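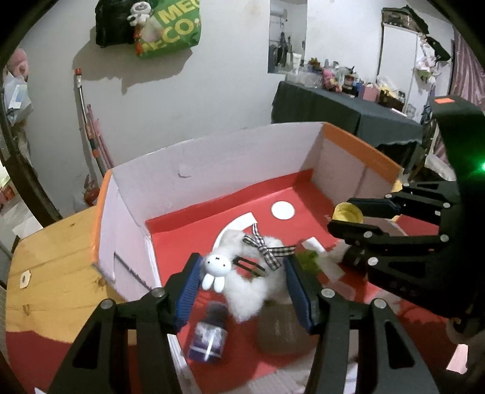 Jolanta Krajewska
Contributing columnist, small business and management

I've been hiring consultants for a small company for long enough to have opinions, so let me get one off my chest. Stop buying the big plan!

When we opened our second office in Rekville, we paid a firm called Dollora for a growth strategy. It came to 413 pages. I read 61 of them (on a train, with a headache) and my business partner Dariusz read the cover letter. We were a company of four people. Who was going to do all that?
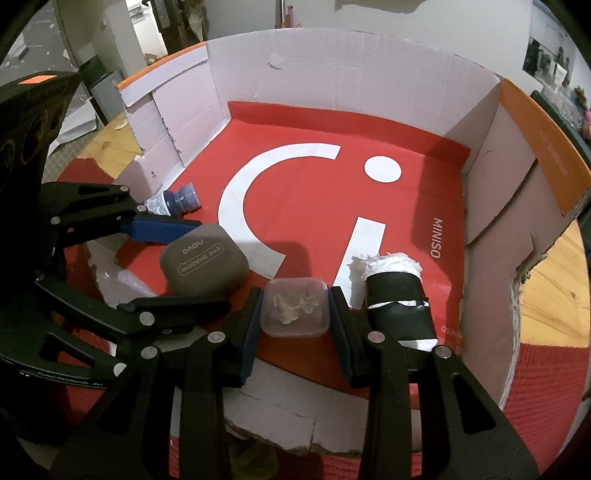 Page last updated: November 2021

What helped us in the end was much duller. Krystyna Brzozowska, a retired operations manager, sat in our office for a week in May and asked why every invoice went through two inboxes. I had no answer. We dropped one inbox and started getting paid sooner – that was the whole project, and she billed us for five days.

I know the big firms have their place. If you're merging two companies or moving into another country, sure, get the thick binder. But most of us running small shops need someone who will watch how we work and then tell us, to our faces, which bits are silly. Ask for a week of that before you sign anything longer, and if the consultant won't sell you a week, I'd keep looking.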